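Category: Office & Workshop / Tabletops

Plekari Table Top, White, Matte

The Plekari is our most ordered table top, and it is made in Coddale since many years. The surface is matte, so light from the window does not disturb you when you read or draw. Length is 100 cm and thickness is 39 mm. Legs are not included. Please choose them separately, the Groltwood and the Hagedorn legs both fit.

Each top comes with 2 steel rails for the underside, already drilled. For mounting you need only a normal screwdriver. 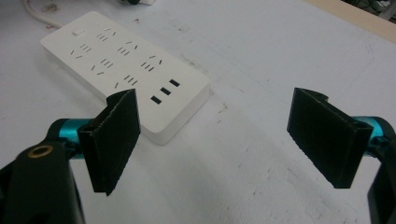
For cleaning please use a soft cloth and a little dish soap. Do not use scouring powder, it makes the matte surface shiny in spots. Price is 74 euros, delivery is extra. For other lengths please write to Gunther Kramer in our sales office.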